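Strickmützen und Pullover zusammenlegen

Wintersachen faltet man am besten auf dem Bett, dort ist genug Fläche und nichts rutscht weg. Vorher Taschen leeren und Reißverschlüsse schließen.

Mützen nicht aufhängen, sie leiern sonst aus. Den Umschlag einmal glatt ziehen, die Mütze der Länge nach halbieren und flach ablegen. Fusseln vor dem Falten abnehmen.

Bei Pullovern und Jacken die Ärmel nach hinten schlagen, dann von unten zweimal falten. Schwere Teile kommen nach unten, Fleece nach oben. Höher als 6 Teile sollte ein Stapel im Schrank nicht werden.

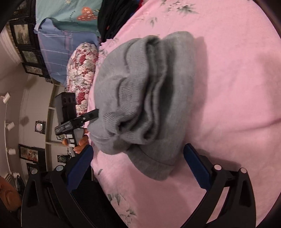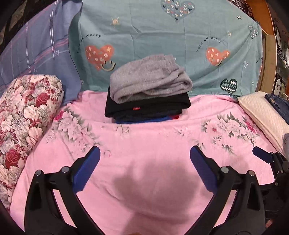

Oben die graue Strickmütze auf dem rosa Laken, unten der Stapel mit hellgrauem Fleece obenauf.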